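Getting Started with Hand-Guided Teaching: Your First Session at the Bench

By Mahlet Mersha, Jesbridge training notes
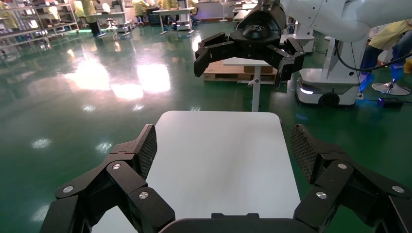 Wrist camera view with the fingers wide open over a clear table. Start every demonstration from this pose.

Welcome! If you have just joined us, you are probably itching to grab the controls and pick something up, and I promise we'll get there before lunch. First, though, I'd like you to spend a few minutes with the arm doing nothing much at all, just opening and closing the fingers and watching the wrist view while you do it. Everybody I've trained has been glad of those few minutes later (even Gemechu, who grumbled the whole way through).

Before you record

Clear the tabletop completely. Pens, tape, your coffee, all of it. Then open the gripper as far as it goes and check that you can see both grip pads on your screen, facing each other across the gap. If one pad is out of view, stop and tell whoever is running the bench, and please don't try to nudge the camera back yourself.

Look past the table too. The wrist camera sees a good deal of the room: people in gowns, the other robot, whatever has been left on the floor. You don't have to empty the room, but do let your neighbors know you're about to record, and keep cables away from your feet.

Recording a demonstration

1. Put your object down near the middle of the table and take your hand well out of the way.

2. Press record and count to two before you move. Those still moments at the start make trimming so much easier for Shewit.

3. Bring the arm in slowly from above. Line the object up with the gap between the pads, then lower straight down. Slower than feels natural is usually the right speed!

4. Close gently, pause, lift, and carry the object to its new spot.

5. Open wide again, back away, and finish in the pose you started from. Press stop.

If you fumble, keep going and fix it the way you would at home, by opening up and trying again. Mark the take as "recovered" in the log. We do use those. Only throw a take away if the arm has hit the table or you've had to press the emergency stop.

How many to do

A first session is 14 takes of the same task, with the object moved a little each time. Plan on a break after the first seven, since your wrists will be more tired than you expect. The full set for one task is 78, which we split between several people so the robot doesn't learn just one person's habits.

When you're done, open the fingers, park the arm, and leave the table clear for Ibsa, who has the bench after you.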